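3.2 Household waste in the living areas

Most studies of household waste begin at the curb. Bags are weighed after collection, and what went on inside the home is worked out from their contents. This leaves a gap in what is known about small bins, the ones kept in living rooms, bedrooms and home offices, which are emptied into a larger kitchen bin before anything reaches the street. In the Dranside survey, 951 households filled in a diary on where each bin stood, what went into it and when it was emptied. After incomplete diaries were removed, 714 remained for analysis.

Households in Grovcombe, where paper and packaging are collected separately, were asked the same questions with one addition. They noted whether the contents of a small bin were sorted at the time it was emptied or tipped out as a single load.

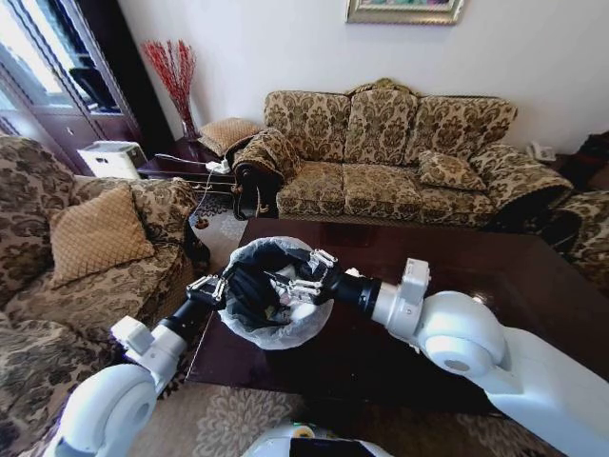
The living room bin was the one most often left out of the sorting routine. Diary entries describe tissues, receipts, candy wrappers and envelopes going in together, and the whole load then going into general waste. Several respondents wrote that they sorted carefully in the kitchen and had never thought of the living room in the same way. Koutsoukos, the smaller of the two comparison towns, showed the same pattern even though its collection rules are simpler.

Distance to the kitchen mattered less than we expected. Homes with a long hallway between the two rooms did not sort less than homes with an open plan. What did matter was the liner. Where a small bin had a bag in it, the bag was usually tied and moved whole — paper included — and the sorting step was skipped. Unlined bins were more often emptied by hand, and paper was more often picked out.
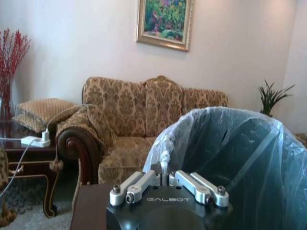

Figure 4. Close view, living room.

The diary method has limits. Respondents knew that waste was the subject, and entries from the first 10 days are longer and more careful than later ones. We kept the early entries but gave them less weight. The Skatari coding sheet, which was used to group items by material, has no category for mixed paper and plastic, so window envelopes were coded as paper throughout. This probably raises the paper share slightly in all three towns.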